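Ticket 759 -- Grocery order arrives with wrong weight
Opened by: Munther Khalaf, Troseck store
Status: waiting for Brusthorpe

Since Wed 20 October the label for loose fruit prints 320 g for every bag, also when the scale display is correct. I restarted the label printer two times, no change.

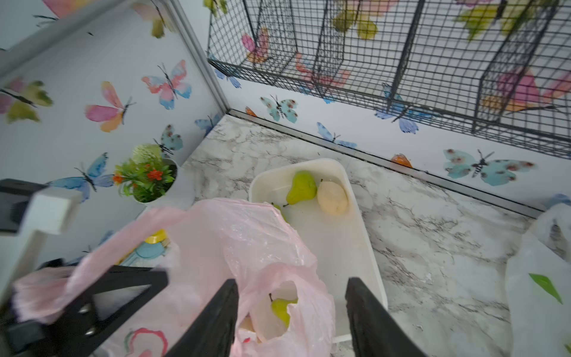
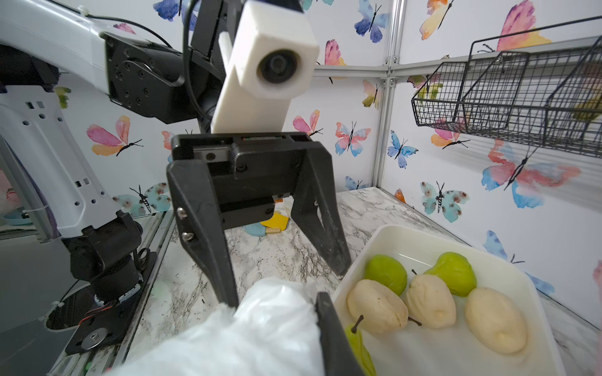

Bilal Zoubi asked me to clear the saved tare -- I did it, and the next label was right. After closing the till program the error came back. Please check if the tare file is read-only.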